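09/07/2019

Fruit day! Mỹ Châu and I finally got the table sorted after arguing over the mat (I wanted plain, she wanted the round woven one, she won, and fine, it looks good on the pale wood). The wire basket stays. It's deeper than the Baptiste bowl we tried in January and nothing rolls off onto the floor anymore.

Packing order that worked for me: big green stuff first, on the left, then grapes on the right so they spill a bit, small things tucked in last. Put the lemon near the front or it disappears under everything. I keep forgetting that and redoing it!

Still no decision on the hanging fabric. Noemi Fitzsimmons likes the red patterned pieces, I'd take the gray sheet all the way across, so we've got both up for now. Overhead light still leaves streaks on the tabletop.

To do: ask Tindeo for another mat, same size. Spent $14 on fruit, receipt is in the drawer. 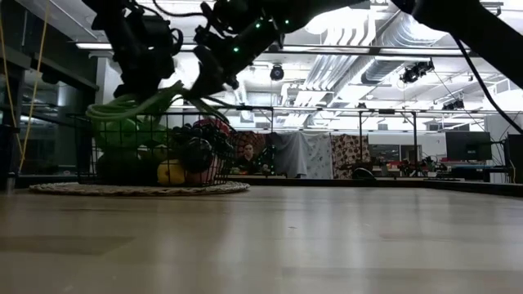

Oh, and eat the plums before the weekend, please, they don't keep.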